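Teaching the Arms: Questions I Get a Lot

I'm Amarachi Ogbonna, and I run the demo bench at Rarkeo. We teach pairs of robot arms to do household jobs by steering them through the job ourselves, over and over, until there's enough to train on. People email me about it (keep them coming!), so I put the usual answers on one page.

Do I need to know how to code?

Nope. If you're coming in to drive, you sit down, take hold of the two hand controllers, and the arms go where your hands go. Tobiloba Olatunji handles the code side and would be happiest if you never opened a terminal on that machine.

How long does it take to get decent?

Most people are clumsy for their first session and fine by the third. I was awful for longer than that. The thing that trips everybody up is speed: your hands want to move the way they always do, and you have to talk them down to half of that. The other thing is remembering you can't feel the fabric. You're going by what you see, so use the wrist views for the close stuff and the wide view for where your elbows are.

How many demos do you need for one task?

It depends on the task, which I know is an annoying answer. Our first cooler bag set was 84 demos and the arms learned to grab at the bag with great confidence and not much else. The set we train on now has 1,763 in it, from 17 different drivers. Different drivers matter a lot. Temitope Mohammed goes in from the left every single time and I go in from the right, and we want both.

Why a cooler bag, of all things?

Because it's floppy! A box stays where you put it. A soft bag leans and folds and swallows its own zipper, so one arm has to steady it while the other one works at the opening. If you can teach that, a backpack or a pencil case feels easy. We keep yellow things on the bench with it, since they show up so well against the navy cloth.

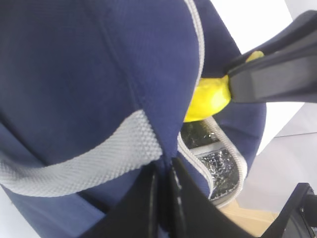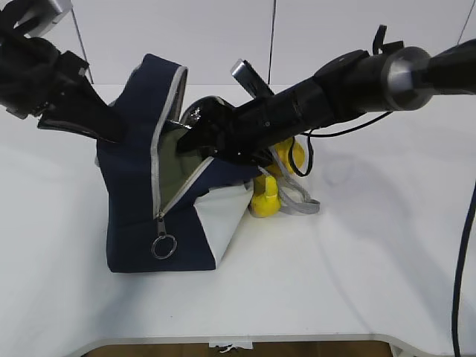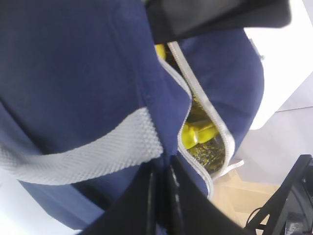
What should I do with the arm that isn't doing the main job?

Keep it useful. New drivers park it off to the side and try to do everything one-handed, and then the bag slides away from them and they chase it across the table. Get a light hold on the fabric first, then bring the second arm in. Light, please. If you mash the fingers down hard the motors get warm, and Tobiloba gets a message on his phone, and then I get a message on mine.

What happens if I mess up halfway through?

Depends how badly. A missed grab that you fix right away is great, leave it in and keep going. We want the arms to see what recovering looks like. If you knock the whole bag over or lose track of which hand is which, hit the foot pedal, mark the demo as bad, and reset. I throw out my own demos all the time.

Can't you just grab the arm and move it by hand?

You can, and we did it that way for our first 7 tasks over at Troswood. It's nice for simple things like pressing a switch or opening a drawer. Two problems, though. Your own hands end up in the camera views, and you've only got so many hands when there are two arms to push around. For anything with cloth I'd go with remote control.

Do you change the setup between demos?

Yes, a little. Turn the bag, scoot it a few inches, open the zipper a bit more or a bit less, let the strap land wherever it lands. Please don't tidy the strap! Adebayo Wike used to fold it neatly before every run, and we ended up with a policy that fell apart the minute it was lying any other way.

Can I come try it?

We hold open bench hours in Gumatville through June, starting at 4 p.m. Wear sleeves that stay put and plan on an hour. If you want to bring your own task, write to me first with what the object is and how big it is, so I can check that the grippers can get around it. No liquids, no glass, and nothing you'd be sad to see dropped.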